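What the demo didn't ask: notes for the perception and planning talk
Shalini Shukla, speaker copy, 8 May 2021

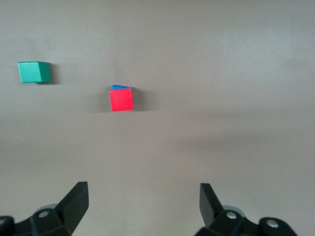

Open slow. Let people settle. Leave the slide up while I do the introductions and don't talk over it yet.

First line: "I was asked to speak about how well our block stacking works. I'd like to talk about how we decided that it works." Pause. Someone from Purneck will be in the room. Be fair to them, their driver code is the best part of the whole setup.

SLIDE 1 (stays up)

Ask the room how many blocks they see. Wait. Most will say two, then someone near the front will say three.

The blue one is behind the red one, and all the wrist camera gets is a strip along the top edge. A person takes that strip and fills in a cube. Our detector takes that strip and does one of three things, depending on the threshold: ignores it, reports a very flat blue object, or makes it part of the red block. I've had all three from the same build.

Don't get into which network yet. Somebody will ask. The answer is that it doesn't matter much for the next 10 minutes.

SLIDE 2: The number

The number on the poster is 49 out of 50 picks. Say it plainly. It's a real number, I was there for it.

Then say what it was 49 out of 50 of. Blocks placed apart from each other, by hand, by people who knew what the robot liked. We'd all been working with the thing since April and we had learned to lay the table for it. No one told us to. You put a block down touching another one, the run fails, you put it down a bit farther away next time.

I'd call that training, only it was us being trained.

SLIDE 3: What Clirer does

Keep this short, the diagram is busy. Clirer is our perception layer. Takes the wrist view, gives back a list of objects, each with a pose and a confidence. The planner reads the list. The planner never sees the picture.

Say that last sentence twice if the room looks sleepy.

So if blue isn't on the list, then for the planner there is no blue. The space behind red is free space. It will happily send a finger through it. Collision checking passes, because it is checking against the list.

People hear "collision-free plan" and relax. Ask them: free of collision with what?

SLIDE 4: Shadows

Look at the gray band across the middle of the table, and the softer shadows on the right of the green and red blocks. I think the wide band comes from the arm. If I'm right about that it moves when the arm moves, which makes it a rotten thing to calibrate against.

The first version of Clirer subtracted a clean picture of the table. Lovely results with the arm parked. Then the arm came over the table and we got a large flat object. The fix was a filter that throws away anything gray and low-contrast. Fine for these blocks, they're painted bright colors. Please don't try it with a gray part. (Tapia did. Don't name the person, they were very nice about it.)

My complaint here is a general one. The filter went in as a two-line patch and it's described in our write-up as "shadow handling." I wrote that phrase. I would not accept it from a student.

SLIDE 5: Confidence

The confidence score. I don't trust it and I'd like to say why without turning this into a rant.

On the sliver case the detector gave us a high score for red and a high score for green, and the planner took the average over the list. Blue wasn't on the list so it couldn't drag the average down. The less the system sees, the surer it sounds.

There are ways to do better. You can keep a map of what the camera hasn't looked at and treat it as unknown. This is old, people were doing it with sonar. It costs 700 lines in our code base, tests included, and it makes the robot slower and more timid. On video it looks worse.

Be blunt here – the slower version lost every internal vote until I stopped calling it "safe mode."

SLIDE 6: Just move the camera

The obvious reply, and a good one. The camera is on the wrist. If you can't see behind red, go and look from the side.

Yes. But the planner has to know that it has a reason to look. With a plain object list it has none. We tried a fixed routine, 4 views before every pick, and it does find blue nearly every time. It also adds 5 seconds to a pick and it drew complaints from the Nastby group, who share the cell with us and had a cycle time to hit.

What I want is a second view only when the hidden area is big enough to hold a block. We have that running in simulation. I'm not going to show it, I've seen too many simulation slides this year, several of them mine.

SLIDE 7: What I'd ask vendors

If somebody shows you a pick rate, ask who set the table. Ask to set it yourself. Bring three blocks in your pocket and put one right behind another. Watch their face as well as the robot.

Ask what the planner assumes about space it hasn't seen. If the answer has the word "typically" in it, ask again.

Ask for the failures as files, with the raw view and the object list side by side. We log both now. We didn't at the start, so I can't tell you what went wrong in the one missed pick out of 50. I've got a theory and no data.

QUESTIONS

Likely: why not a depth camera? We have one on the bench. It doesn't see through the red block either. Helps with the shadows, though, give it that.

Likely: would more training data fix it? Partly. More hidden blocks in the set would get us a better guess from the strip. I'd still want the planner told that it's a guess.

If Purneck ask about timing jitter, take it offline, I don't have the plots with me.

Go back to slide 1 for the rest of the questions.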